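2nd September, bench notes, two-arm cell

OK, we have a fault and it is a really good one. I have been chasing this for most of the day and I want it written down while it is fresh, partly for Angus, who is on the cell tomorrow, and partly for me.

What happened: Ewan was running the hand-over routine at reduced speed. The left arm (the gripper side) is supposed to come in low, stop and hold while the right arm brings the pin tool down. On cycle 71 the left arm went past its hold point and kept creeping toward the tool. Slow, maybe the speed you would push a coffee cup across a desk, but it was moving when it had been told to stand still. Ewan hit the stop. Nothing touched, no one was inside the line, and the pin is straight (checked it under the loupe, twice).

The controller log is where it gets interesting. No fault recorded! The left arm thought it was holding the whole time. The status word said "in position" from the moment it arrived right up to the stop. So we can't trust that bit as our interlock, and we have been trusting it since March.

First guess was the tool weight. Kenneth changed the payload numbers last week and I was sure he had left the bracket out. He hadn't. His sheet is fine, sorry Kenneth.

Second guess was the force offset, and this one has legs. The hold is done in compliant mode, so any false force reading gets turned into motion. I parked both arms apart, left the program paused, and logged the offset with the gripper lead plugged in and then with it free. 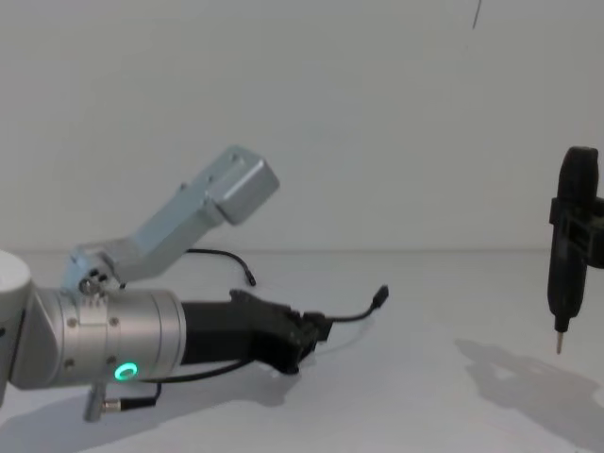
With the lead connected the reading wanders. With it free it sits flat as a board. I repeated that 5 times and got the same answer every time, which made me absurdly happy. My reading of it is that the lead pulls on the gripper a little differently in each pose, the arm feels a push that isn't there, and it politely gets out of the way. Straight at the other arm.

Arnulfo is not fully convinced. He thinks the Olico box may be drifting as it warms up and the cable only makes it worse. Fair point, and my runs were all short. He wants a 2000 second log from a cold start, lead off, nobody leaning on the bench. Angus, can you start that before you do anything else?

Until we know more:

No compliant hold with both arms live. Use the stiff hold, even though it chatters.

Right arm stays up until the left position has been compared with the taught point. The limit is 3 mm, anything more and the program drops out. I put this in the Shearer script and tried it by shifting the taught point on purpose. It dropped out like it should.

Speed stays reduced. Hand on the stop button, please, and I mean on it.

Struan called from Gedport after lunch. Their cell has the same hold routine, copied from ours, so they have parked it too. He is going to look for the same creep in their old logs. The Flinombridge people only run one arm, but I sent them the short version anyway.

Still open: why did it take 71 cycles? If it is the cable I would expect it to show up sooner, unless the lead works its way around a bit with each pass. Would love to see that on a plot. Also need to ask Ewan whether he re-dressed the leads after the tool change, I forgot to check before he left.

Stop button reset, arms parked, key is in the drawer.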